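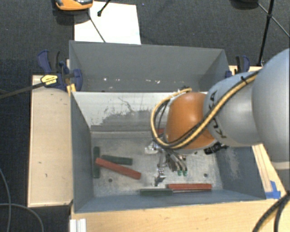
Orange wrist housing of a KUKA arm over a gray metal bin

How do I find out who built a park gazebo?

Skarndale_parks_fan
Our town park in Skarndale has an eight-sided gazebo with a stone base and a cedar roof. The parks office wants to put up a small sign before it is repainted in May, and I offered to look up the history. So far I have almost nothing. The file at town hall holds a bill for roof shingles from Jandetti Lumber and a letter asking for 40 folding chairs. Neither has a year on it. My neighbors say it went up in the 1930s, but one of the older residents is sure there was only a flagpole on that spot until after the war.

I would like to know the year, who designed it and who paid for it. The library has the local paper on film, but it isn't indexed and I can't read 20 years of it. Where would you start? There is also a number 17 cut into one of the foundation stones, on the side facing the street. Could that be a date?

Goel Street
Start with the council minutes, not the newspaper. A town that put a structure on public land almost always voted on it, and the vote usually names the builder and the cost. Ask the town clerk for the minute books. Ours were in a basement vault and I had to ask twice before anyone knew about them. Read the spring meetings first, as that is when park work got approved where I live. Once you have a month and a year from the minutes, go to the film and look at the weeks after the vote and again at the Fourth of July. A new bandstand or gazebo would probably get a paragraph when the first concert was held.

Other places to try:
Fire insurance maps. They show outlines of buildings, and if you have two maps from different years you can narrow it down. Small open structures were sometimes left off, so a blank spot doesn't prove much.
Aerial photos. The county soil office may have them from the late 1930s on. An eight-sided roof is easy to pick out from above.
Old postcards. Look at the postmark, but remember the picture can be years older than the stamp.

On the 17, I would not read it as 1917 without something else to back it up. Masons numbered stones so they went back in the right order. Check the others for numbers, including the faces behind the shrubs. If you find a 16 or an 18 next to it you have your answer.

As for the lumber bill, shingles get replaced. It may be for a repair and have nothing to do with the first roof. See if there is a phone number printed on the letterhead - a short one with only a few digits can help you place it.

bricks_and_porches
could be WPA, they built a lot of those. ours was

Ananus
I did this for the shelter in our park and it took me most of a winter. What finally worked was the women's club. They had raised $400 for it with suppers, and their scrapbook had the architect's sketch pasted in. None of that was in the town records because the town only gave the land. If the minutes come up empty, try the clubs, the Legion post and the churches near the park.

I'd also hold off on putting a year on the sign until you have it from two sources. We had to replace ours.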